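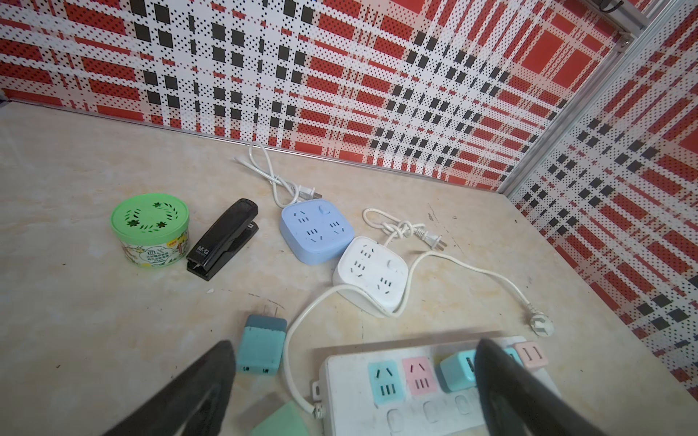 3.2 Cable clutter on shared work surfaces

Shared desks collect socket blocks faster than any other item in our survey, and most of them arrive with the cord still attached. Of the 500 surfaces logged at Estley and Hemmin, the small ones were worst. Cube-shaped blocks get pushed up against each other, as with the pale blue and white pair pictured above, and the cord of the blue one loops back to the wall with its plug left lying behind. A stapler next to them is typical too - stationery ends up where there is a gap. Sorting by type first, cords second. Users who did it the other way round took longer and gave up more often (see Section 5).
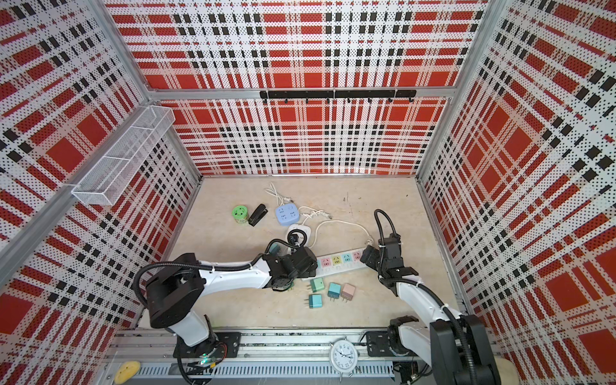 Fig. 4. Mixed electrical and office items, before sorting.

Hooks were the cheap fix. At Girnstead we asked for cords to be coiled and hung, adapters to go in a basket, strips left flat. Take up was patchy in May, better afterwards. Baskets filled up wtih odd items - not a failure as such, but it hides things. Labels helped a bit. Thirty-five users kept the system going without reminders, mostly at the smaller site.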